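Rechercher sur le site OK

Karnow : l'atelier range tout avant la réouverture

28 déc. 2021

Je suis passée hier chez Nekow, l'atelier de réparation de la rue du Lavoir, et j'ai failli repartir tellement ça s'activait là-dedans ! Elba Ibarra et Shewit Abera ont décidé de tout trier avant la reprise - les tiroirs, les étagères, et même la fameuse caisse à visserie que tout le monde évitait depuis le mois de mai.

Les plans de travail ont été vidés un par un, lessivés, puis regarnis avec ce qui sert vraiment. J'ai tenu l'escabeau, c'est déjà ça.
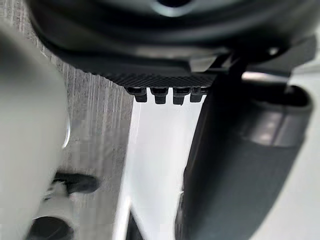 Quatre petites dents noires sur fond blanc, vues de tout près.

Côté pratique, l'adhésion reste à 20 euros et l'atelier compte désormais 34 places par soirée. Viera Trnka reprend l'accueil, avec un café très correct (j'en ai bu trois). Si vous avez des bacs de rangement à donner, déposez-les à l'entrée - il en manque encore pas mal.

À lire aussi
Drarier : la bourse aux outils revient
Byun : 60 vélos révisés en une saison
Le marché couvert change d'horaires

Commentaires

Kulsoom Zaidi
Bravo à toutes les deux ! J'ai trois bacs à couvercle, je les apporte.

Lyle Boateng
Et la caisse à visserie, alors, elle est triée ou pas ?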